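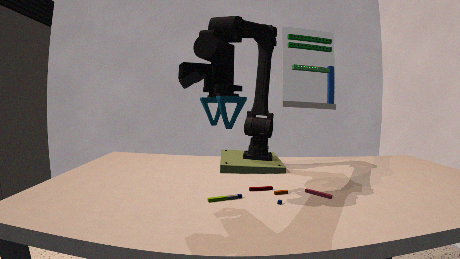 Sirkcombe Protest Reports

A collection of 325 short news reports on street protests and the police response to them, gathered from the archives of two local papers, the Ferport edition and the Engebretsen edition. Packaged by Zetden. Last updated Sun 16 April.

Contents

reports.csv has one row per report, with the headline, full text, edition and place.
events.csv links reports that cover the same march, sit-in or road closure.
CHANGES.txt lists edits between versions.

Both tables use UTF-8 and commas. Text fields are quoted. Line breaks inside a report are kept, so read the file with a real CSV parser and don't split it on newlines.

How the reports were picked

A report is in if a public protest is its main subject. Opinion columns, letters and photo captions are out. Reports on court cases are in only when they also describe the protest itself. Wire copy was removed where we could spot it, but a few pieces may have slipped through.

Labels

Each report was read by 2 people, who marked whether police were present, whether arrests were reported and whether force was reported. The force label has 3 values: yes, no, unclear. If the readers disagreed, the row is set to unclear and both original labels are kept in the notes column.

The labels record what the paper said. They do not tell you what took place, and the two editions sometimes give different accounts of the same night.

Known problems

Crowd sizes are left as printed. Police and organizers often gave very different numbers, and some reports don't say whose number they used.

The Engebretsen edition has almost nothing for March. Those pages were missing from the archive when we copied it.

Place names are not standardized. Ferport Harbor and the harbor front are the same place.

Not suitable for

Counting protests in the region, or comparing one police force with another. Coverage is too uneven for either.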